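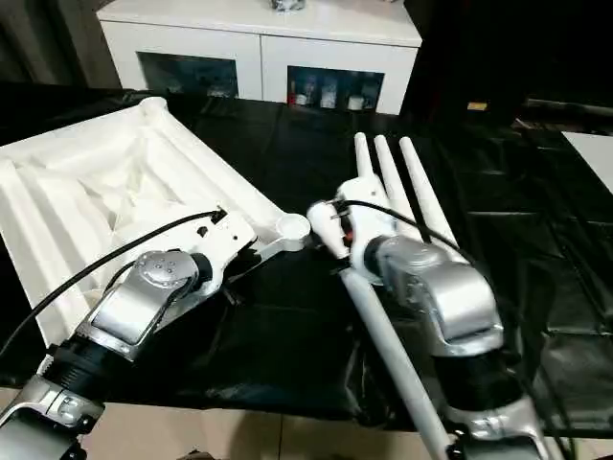
One reader told us we were being mean about Miltia furniture cover, and that her claim was paid within three days. Fine. Most of our post says otherwise.

## Is the cover worth buying?

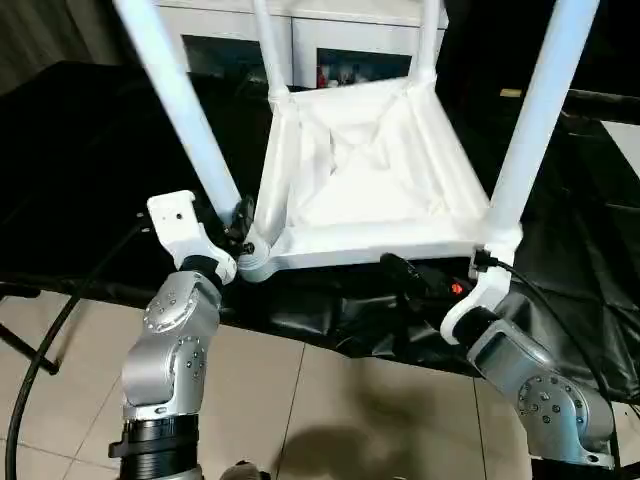
Miltia wants £96 for two years, which strikes us as a lot. Wear is excluded, and so are stains. A plain white chair with four tubular legs hasn't much left to claim for after that.

## Does Serkero's plan pay more?

So its leaflet says. It quotes 1,623 happy customers and leaves out the refused claims.
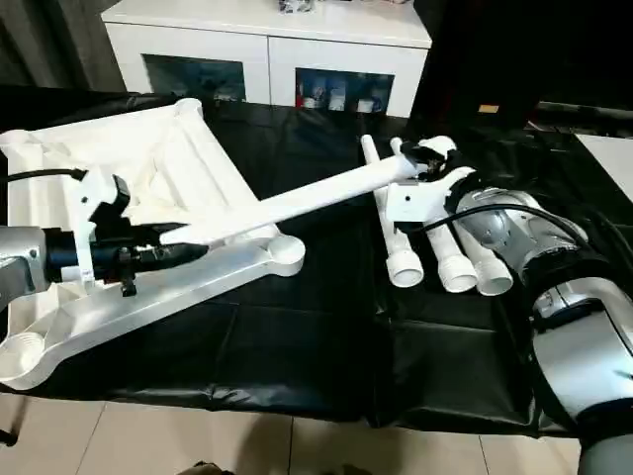
We asked for that figure in December and got the leaflet again.

## Can I cancel?

Yes, in writing. Keep a copy.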